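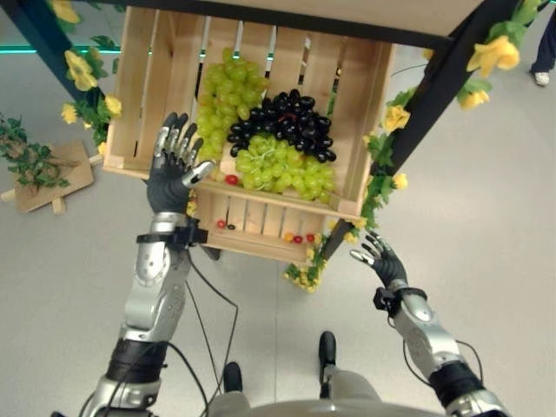 Green and black bunches share a slatted wooden crate.

My grandmother kept a bowl of grapes on the kitchen table from the end of summer until the first hard frost, and you were not allowed to pick from it. You had to take a whole little branch, snipped off with the scissors she kept in the drawer under the phone. If she found a bare stem with one sad grape hanging off it, she'd want a name.

I thought about her a lot this fall, because I finally did the thing I'd been threatening to do for years and spent October helping with a grape harvest. Not a fancy one. No tasting room, no gift shop, no string quartet under the oak tree. Just Florencio Cantero's place outside Toledo, 357 vines on a slope behind his house, planted by a previous owner who apparently hated the idea of anyone standing up straight.

Florencio used to sell insurance. He bought the house for the garage (he restores outboard motors) and the vines came with it. The first year he let the birds have everything. The second year he made jelly, and he still has jelly. By the third he'd met Aurelio Herrero at a hardware store, arguing with the clerk about pruning shears, and that was that. Aurelio had picked grapes every fall until he was 30 and swore he'd never do it again. He's been out on the slope every week since.

"You cut, you don't pull," he told me on my first morning, maybe four times. I pulled. He sighed through his nose and handed me gloves.

So what did I learn? Mostly that table grapes and wine grapes are different animals. I'd always assumed a grape was a grape, and the winery just got the ugly ones. Wine grapes are small and thick-skinned and full of seeds, and they're so sweet that by ten in the morning your sleeves stick to your arms. Table grapes are bred to be big and crisp and to ride in a truck without falling apart. Florencio has both, planted in no order I could figure out, so you'd be working down a row of one and suddenly run into the other.

I also learned about bloom, the dusty film you see on fresh grapes. I've been scrubbing it off my whole life! I figured it was spray, or dirt. It's a natural wax, and it helps keep the fruit from drying out. Aurelio holds a bunch by the stem so he doesn't smudge it, like somebody carrying a record. Don't wash them until you're ready to eat, he says, and keep them in the coldest part of the fridge, and for heaven's sake not next to the onions.
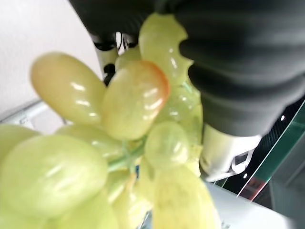
Pale green, with a blush of orange-red at one tip.

We argued at lunch a lot, in a friendly way. Florencio thinks the black ones taste better and the green ones sell better. Aurelio thinks green grapes are picked too early just about everywhere, and that people have gotten used to sour. He likes them when they start to go a little gold. I tried one of his, then one from the supermarket bag I'd brought along as a snack (a mistake, socially), and I have to say he had a point. His was softer and tasted almost like honey. Mine tasted like cold water with an opinion.

My back gave out on day six. I'd been proud of my pace until I found out that I'd cut 468 bunches the whole week and Aurelio had cut 1209, while also fixing a gate and taking two long phone calls from his sister. He keeps a tally in pencil on the inside of the shed door. It goes back years, and there's a column for weather that mostly says "bad."

After that they moved me indoors to the sorting table, and I liked it better anyway. You turn each bunch over, snip out anything split or moldy, and set it down stem up. There was a radio. Florencio's neighbor dropped off a pot of lentils most days and stayed to tell us we were doing it wrong. By the end I could go a whole hour without thinking about my email, which at home I can't manage in the shower.

They gave me a box to take back with me. I ate the first few bunches over the sink and roasted the rest with sausages, which I'd recommend to anyone: hot oven, a little olive oil, a splash of vinegar at the end, and bread for the juice. I froze a bag of the black ones too, and they're good straight from the freezer while you stand there deciding what to watch.

I bought a pair of scissors for the drawer. My kids think it's ridiculous. Last night there was a bare stem in the bowl with one grape on it, and I went upstairs and asked for a name.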